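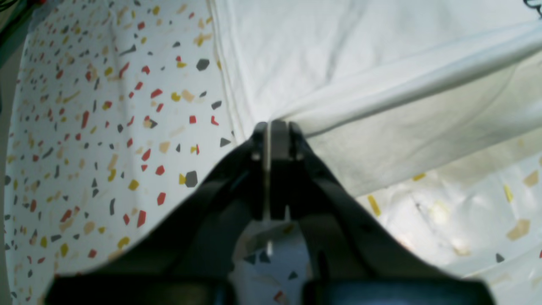
Page 2 of 276

Skonport Courts and Crime board
Thread: Brunet fraud charges - why two courts?

quaywalker wrote:
I have read both charging documents now, the one from Skonport and the one from Flevbridge, and I still do not understand why there must be two cases. It is the same man, the same company, and mostly the same years. The Skonport prosecutor says he took deposits for apartments at the Zomen site and did not build. The Flevbridge prosecutor says he lied to the bank with false invoices. For me this is one story. Why does he need to stand in front of two judges?

Anatole Boyer wrote:
It is one story but two sets of victims. The buyers signed their contracts in Skonport and paid there. The bank has its office in Flevbridge and the invoices were sent to that office. Each prosecutor can only charge what happened in his own district, or what had its effect there. I worked as a court interpreter for many years and I saw this often. People in the public seats were always confused by it.

Please note also that the Skonport document has a conspiracy count and the Flevbridge one does not. This means in Skonport they must show an agreement between at least two persons. In Flevbridge they need only him.

mirelle_t wrote:
Sorry but I don't agree with "each can only charge his own district". If the crime starts in one place and finishes in the other, either one can take it. They could have put everything together in Skonport. They chose not to. I think both offices want to have their name in the newspaper.

Anatole Boyer wrote:
You are right that for one crime which continues across the border, either office can take it. I wrote that too strongly. But the invoices are a separate crime from the deposits. I do not see how Skonport could take the invoices, when they were written in Flevbridge and read in Flevbridge.

mirelle_t wrote:
Written in Flevbridge according to who? Paragraph 14 only says "prepared by or for the defendant". It says nothing about where.

quaywalker wrote:
She is correct, I just looked again. It does not say where.

Anatole Boyer wrote:
Then I accept this. They were received in Flevbridge, this part is clear.

oldferry wrote:
My sister in law is one of the Zomen buyers so I follow this from the other side. She paid a deposit and she has a receipt with number 1847 on it. She doesn't care which court. What she wants to know is if the money that was frozen goes to the buyers or to the bank. Does somebody know?

lamplight3018 wrote:
The bank will get it. The bank always gets it.

mirelle_t wrote:
That is not helpful and also not certain. Freezing is only so the money does not disappear before the trial. Who receives it is decided after, if there is a conviction. She should register as a victim with the Skonport office. If she did it by telephone, I would do it again on paper.

oldferry wrote:
She did it on paper in August and had a letter back. Thank you. The letter does not mention the other case at all, that was my worry.

Anatole Boyer wrote:
It would not mention it. The offices write only about their own case. She can ask in writing if the frozen account is named in both. I believe it is, but I would like her to have it from them and not from me.

quaywalker wrote:
One more question. If he is found not guilty in Skonport, is the Flevbridge case finished also?

Anatole Boyer wrote:
No. The charges are different, so the second trial can go on. His lawyer can argue that some facts were already decided in the first one - that depends on what exactly the jury had to decide.

lamplight3018 wrote:
So he gets two chances to win and they get two chances to catch him. And we pay for all of it.

mirelle_t wrote:
He is not convicted of anything yet. I say this as somebody who thinks the invoices look very bad for him.

oldferry wrote:
Is the first hearing open to the public? She would like to go but she does not want to take a day off for nothing.

quaywalker wrote:
The list at the courthouse door says 25/03/2025, courtroom on the upper floor, open. But it is only for the plea and to fix the dates. I think it will be short.

Anatole Boyer wrote:
Yes, short. If she can go to only one, I would wait for the hearing about the frozen account. It is not on the list yet.

Reply to this thread | Next page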